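Right, short thread on our house rules for testing kitchen robots in sim, as Aba Darko keeps asking me to write them down!

Rule one: log the start layout before every run. We did 400 runs on Stekaldale in August and 19 had no layout saved (my fault, sorry). All binned.

Rule two: put at least one thing somewhere awkward. If everything sits in the middle of the worktop you learn nothing about near-misses.
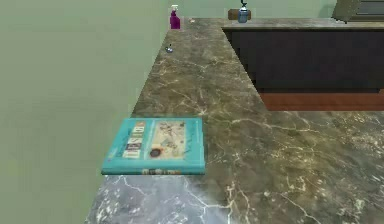

Teal book poking over the edge, purple spray bottle right down the far end.

Rule three: two people sign off a pass. Never the one who wrote the task. More tomorrow, tea first.

Comments
Mekdes Berhe: do you fix the random seed as well?
Lamptey: stealing rule two, ta

Recent
Naming your runs sensibly
Brikis or Latine for logging?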